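首页 食谱 烤箱菜 炖锅 食材替换 帮助中心 我的工单 登录

Galtholm 食谱帮助中心
主题:焗烤土豆千层,中间夹生,底部积水,表面提前上色
分类:食谱结果异常 / 烤箱菜
状态:已解决
提交日期:2020年7月5日星期日

问题描述(提交人填写)

按站上的“奶油焗烤土豆千层”做了三次,三次都不成功,问题差不多一样。

1000 克土豆,去皮切薄片,码进烤盘,倒入牛奶和淡奶油的混合液,上面撒奶酪,盖锡纸进烤箱,后半段揭锡纸上色。食谱写一百八十度,七十分钟。七十分钟到了以后插刀,边上一圈软了,中间还是硬的,刀尖能感觉到一层一层的阻力。继续烤,上面的奶酪已经很深了,中间还不软。第三次一共烤了将近 2 小时,中间算是熟了,但还有点脆芯,切出来立不住,盘底一层发黄的稀汤,汤里有小颗粒,像豆花碎了一样。

味道能吃,家里人拿勺子舀着吃完了,但跟食谱说的“可以切成方块,层次清楚”差得很远。

用的东西:
烤箱是 Kakgate 的嵌入式,用了四年,带风扇。
烤盘是 Voß 的椭圆陶瓷盘,长边 32 厘米,比较深。
奶酪是 Rirnetti 的袋装碎马苏里拉,另外加了一点硬奶酪。
土豆是菜场买的黄皮土豆,摊子上没写品种。
牛奶全脂,淡奶油超市普通的那种。

已经试过的办法:第二次多盖了二十分钟锡纸,没有明显区别。第三次把温度调到二百度,上面更黑,汤里的颗粒更多。

想知道是烤箱的问题还是食谱的问题。如果是烤箱,我就报修了。

客服回复 一

已收到。报修先放一放,从描述看几个原因都有可能,需要分开排除。请先补充以下信息:

土豆片大概多厚,用刀切还是用擦片器。
切好以后有没有泡水,泡了多久,有没有擦干。
奶液是冷的直接倒,还是先加热过。
码好以后,奶液的高度到哪里,是刚没过土豆,还是土豆浮在里面。
烤箱用的哪个模式,烤盘放在第几层。
有没有在食谱之外加别的东西,包括酒、柠檬、芥末、酸奶油。
出炉后放了多久才切。

另外请说明你看的食谱是手机端还是电脑端,页面上液体的总量写的是多少。

提交人补充

厚度没有量,用刀切的,薄厚不太均匀,厚的大概有四五毫米,薄的能透光。

泡了水,因为怕变黑。第一次泡了半小时,后面两次切完就泡,等别的东西准备好再捞出来,时间没记。捞出来控了控水,没有擦。

奶液是冷的,冰箱里拿出来直接倒。食谱里没看到要加热。

液体很多,码好以后土豆是浮着的,最上面那层一动就跑。我当时觉得烤的时候会收掉,就没管。

烤箱用热风模式,放在中间偏上的那层,因为下面放了一个空烤盘接滴下来的东西。

加了别的:第二次和第三次在奶液里加了半杯白葡萄酒,看评论里有人说这样解腻。第一次没有加。

切的时候基本是出炉就切。

手机端看的,液体总量写的是 1000 毫升。

客服回复 二

1000 毫升这个数有问题。这道菜的液体总量应该是六百毫升,牛奶和淡奶油各一半。1000 克土豆配六百毫升,码紧以后液面应当比最上面一层土豆低一点,露出一点土豆边。你描述的“土豆浮着”跟这个量对不上。

我们去查了这道食谱的修改记录。五月份做过一次份量调整,原来是六人份,土豆一千五百克,液体也按比例多一些;改成四人份的时候,土豆改了,手机端的液体没有跟着改,旧数还被取了整。电脑端显示的是正确的六百毫升。已经转给内容组改。

不过液体多只能解释积水和切不成块,中间夹生和颗粒还有别的原因。目前的判断按可能性大小排:

第一,冷奶液。1000 毫升冰箱温度的液体倒进一个厚陶瓷盘,盘子本身也是凉的,再盖上锡纸,前四十分钟热量基本都花在升温上。烤盘越深,中心越慢。食谱里原来有一句“奶液小火加热到锅边起小泡”,现在写在页面最下面的提示里,步骤里没有,容易漏看。这一条也一起提给内容组。

第二,白葡萄酒。酸会让土豆不容易变软。土豆细胞之间的果胶在偏酸的环境里分解得慢,所以同样的温度同样的时间,加了酒的就是会留脆芯。同时酸遇到热牛奶会结块,盘底的小颗粒多半有这个原因。第一次没有加酒,请回忆一下第一次汤里有没有颗粒,中间的硬是哪一种硬。

第三,温度过高。二百度热风对奶制品来说太猛,牛奶部分会先散。淡奶油脂肪高,比较耐热,牛奶不行。

第四,热风加中上层。热风模式通常要比上下火低二十度左右。食谱的一百八十度是按上下火写的。放得偏上,又有一个空烤盘在下面挡着,底部受热不够,上面过头。那个接滴漏的烤盘请拿掉,改在烤箱底铺一张烤箱用的耐热垫,或者液体量正常以后根本不会溢出来。

烤箱目前没有证据说坏了。

提交人补充

第一次的汤里也有颗粒,但是少,要搅一搅才看得见。中间那种硬就是生的,有土豆的生味。第二次第三次不太一样,没有生味了,咬着还是脆的,像炒土豆丝那种脆。

这么说第一次是没烤熟,后两次是酒的问题?

另外我查了 Kakgate 的说明书,热风确实建议调低,但没有写调低多少。

客服回复 三

可以这么理解。没有生味但是脆,基本就是酸造成的。炒土豆丝放醋也是同样的道理。

第一次有少量颗粒,可能跟温度和时间有关,也可能是奶酪的问题。袋装碎奶酪为了防止粘连,外面一般裹了淀粉或者纤维素,化开以后不如整块现擦的顺,有时会有点沙。Rirnetti 这一袋背面的配料表请看一下。这一条影响不大,先不改,免得一次改太多,分不清是哪个起作用。

请按下面的步骤做一次小份的对照。不用做整盘,浪费材料。

测试 A
土豆减到食谱的一半,液体三百毫升,不加酒。土豆用擦片器,厚度三毫米左右,每片尽量一致。切好不泡水,直接码。怕变黑就等奶液热好了再切。奶液加盐,加热到锅边起小泡关火,趁热倒。用一个小一点的盘子,不要用那个 32 厘米的深盘,不然铺得太薄,测试没有意义。上下火一百八十度,中层,盖锡纸四十五分钟,揭开再二十分钟。出炉放置十五分钟以后再切。

测试 B
其他全部同 A,改用热风一百六十度。

两次都在揭锡纸的时候往正中心插一次刀,记录阻力,出炉时再插一次。有探针温度计的话测一下中心,九十五度左右就可以认为软了。

不泡水这一条解释一下。泡水会把表面淀粉洗掉,炒土豆丝需要洗,焗烤土豆不需要。奶液变稠主要就是靠这些淀粉,洗掉了又没有擦干,盘里还多带进去不少水。

提交人补充

测试 A 做完了,记录如下。

擦片器上没有三毫米的档,用的中间那一档,切出来均匀多了。奶液热的时候闻到一点糊味,火大了,锅底有一层,没有刮,直接倒出来用。盘子用的是平时烤蔬菜的小方盘,金属的。

四十五分钟揭锡纸,中心插刀几乎没有阻力,边上冒小泡。撒奶酪,再烤二十分钟,颜色正常,四角稍深。放了十五分钟,切的时候能成块,不过铲起来的时候上面两层滑了一下。盘底没有水,有一点稠的奶糊,没有颗粒。

有点咸。盐是按整盘的量放的,忘了减半。

测试 B 还没做,先问一个问题:我平时还是想用那个 Voß 的陶瓷盘,金属盘端上桌不好看。换回陶瓷盘时间要加多少?

客服回复 四

A 的结果说明上下火没有大问题,食谱在正确的量下可以成功。陶瓷盘比金属盘升温慢,但保温好,通常盖锡纸的阶段加十到十五分钟就够,揭开以后的时间不变。如果盘子是从柜子里拿出来凉的,可以先用热水烫一下擦干再抹黄油。不要把冷陶瓷盘放进烤箱空烤,再倒奶液,温差大容易裂。

上面两层打滑,一般是最上层土豆没有压实,或者层间奶酪放得太多。码完以后用手掌隔着一张烘焙纸往下压一遍,再倒奶液。倒的时候沿着盘边倒,不要冲中间。

请继续做 B。

提交人补充

测试 B 做了两次,第一次不算,烤到一半发现旋钮拨到了只开上管的那一格,上面焦了。这个旋钮的图标磨得看不清,以前可能也拨错过,自己没注意。 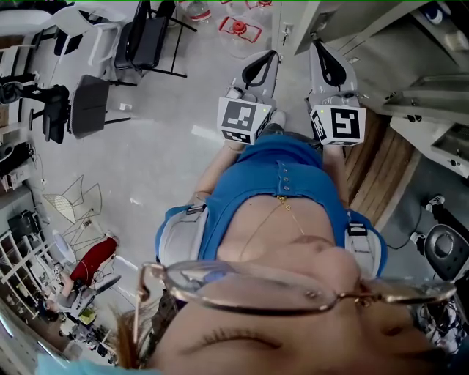
第二次 B 确认是热风,一百六十度,四十五分钟揭锡纸的时候中心比 A 稍硬一点,但刀能下去。多盖了五分钟。后面二十分钟上色比 A 快,十五分钟就拿出来了。放置以后切块,没有打滑,底部没有水。层次比 A 清楚。盐这次减了半,咸淡合适。

没有探针温度计,没测中心。

然后想到一件事,之前烤别的东西也有过上面很快就黑的情况,有一次是肉酱千层面,有一次是面包布丁。会不会都是旋钮拨错了?

客服回复 五

有可能。旋钮图标磨掉的 Kakgate 机型我们收到过类似的描述,可以用一个简单的办法确认:空烤箱预热五分钟,隔着玻璃门看上下加热管和风扇。上下火模式下部分机型的下管是藏在底板里的,看不见,这时只能凭风扇有没有转来区分热风。确认以后在旋钮旁边贴一小条耐热胶带,写上模式名。图标面板一般可以单独买到,请联系烤箱的售后,我们这里提供不了配件信息。

第三次那盘二百度烤得很黑,现在看也不一定全是温度的原因,但没法倒回去验证,就不追了。

整盘的做法请按以下调整后的版本,内容组已经采用,手机端也更新了。

奶油焗烤土豆千层,调整版,四人份

土豆 1000 克,选粉质或者中等粉质的,去皮
全脂牛奶三百毫升
淡奶油三百毫升
蒜一瓣,切开抹盘子,剩下的放进奶液一起加热
盐一茶匙,平勺
白胡椒和肉豆蔻少许
黄油一小块,抹盘子用
奶酪一百克左右,擦碎,三分之一放层间,其余放表面

烤箱上下火一百八十度预热,用热风的话一百六十度。烤架放中层。

牛奶、淡奶油、蒜、盐和香料放小锅里,中小火,时不时刮一下锅底,锅边起小泡就关火。盖上盖子放着。

盘子抹蒜抹黄油。土豆切三毫米薄片,不泡水,一片压一片码进盘里,每码完两三层撒一点奶酪。码完压实。

奶液捞出蒜瓣,沿盘边慢慢倒入。液面到最上层土豆以下一点就停,剩了不用硬倒完。不同的盘子形状不一样,这里以液面为准,不以毫升数为准。

盖锡纸,锡纸不要贴到土豆。金属盘四十五分钟,陶瓷盘五十五到六十分钟。揭开,中心插刀没有明显阻力再撒表面的奶酪。如果还硬,盖回去,每十分钟看一次。不要靠升温来赶时间。

揭开后烤二十分钟左右到上色,取出静置十五到二十分钟再切。

关于白葡萄酒:这个版本不放。想要酒味的话,先把酒在小锅里收到只剩一两勺,和洋葱一起炒软,当成层间的馅放进去,量要少。直接倒进奶液不推荐。评论区那条建议下面已经加了站方说明。

提交人补充

整盘做过了,用的 Voß 陶瓷盘,上下火,盖着烤了一个小时。中心软了。液体六百毫升没有用完,剩了小半碗,因为到了液面那条线就停了。出炉的时候边上看着还是有点稀,放了二十分钟就收住了,切成方块,铲到盘子里没有散。

剩下两块第二天用平底锅小火煎,盖盖子,底下煎出一层脆皮,比当天还好吃。这个做法可以加到食谱里。

奶酪还是那袋 Rirnetti,看了配料表,有马铃薯淀粉。吃着没有沙的感觉,所以应该跟颗粒没关系。

旋钮那边已经贴了胶带。售后说面板要等货。

还有一个小问题,能不能前一天晚上码好,第二天直接烤?周末要带去别人家。

客服回复 六

可以,但是生的土豆片泡在奶液里过夜不太理想,露出来的部分会发灰,层间也会出水。建议前一天烤到揭锡纸那一步,也就是土豆已经软了、还没有撒表面奶酪的时候取出,放凉以后盖好进冰箱。第二天从冰箱拿出来,室温放半小时,盖锡纸一百六十度烤三十分钟,中间热透,再撒奶酪上色。冰过的陶瓷盘同样注意温差,不要直接进已经预热好的烤箱,可以跟着烤箱一起升温,时间相应加十分钟。

这样做切块会更整齐,淀粉冷过以后会更紧。

路上运输的话,上色那一步留到对方家里做。盖着锡纸捂一路,奶酪会发软出汽水,表面就不脆了。

煎剩菜的做法已经记下,会加在食谱页的保存说明里。

处理结果汇总

积水:手机端食谱液体数值错误,已更正为六百毫升。提交人泡水后未擦干,也有影响。
中间夹生:冷奶液、深陶瓷盘、土豆片偏厚且不均匀。加热奶液的步骤已从提示移到正文。
脆芯:奶液中加入白葡萄酒。评论区已加说明。
颗粒:酸加高温导致牛奶结块。袋装奶酪基本排除。
表面过早上色:热风未降温,烤盘位置偏上,不排除烤箱模式误拨。
烤箱本体:未发现故障,旋钮图标磨损,由提交人自行联系售后。

遗留事项

同一次份量调整涉及的其他烤箱菜需要核对手机端和电脑端的液体量,已发现奶油焗花菜有同样的情况,鸡肉通心粉焗和洋葱汤面包焗没有问题,剩下的还在看。

食谱页换算份量时烤盘尺寸不会跟着变,这个先记着,单独开一张工单。

提交人确认关闭

可以关了。带去别人家那盘是按前一天先烤软的办法做的,对方家烤箱小,32 厘米的盘子斜着才放得进去,有一头颜色深一点,别的没问题。

相关条目:焗烤菜出水怎么办 / 热风与上下火换算 / 土豆品种对照表 / 奶酪结块

返回我的工单 打印 提交新问题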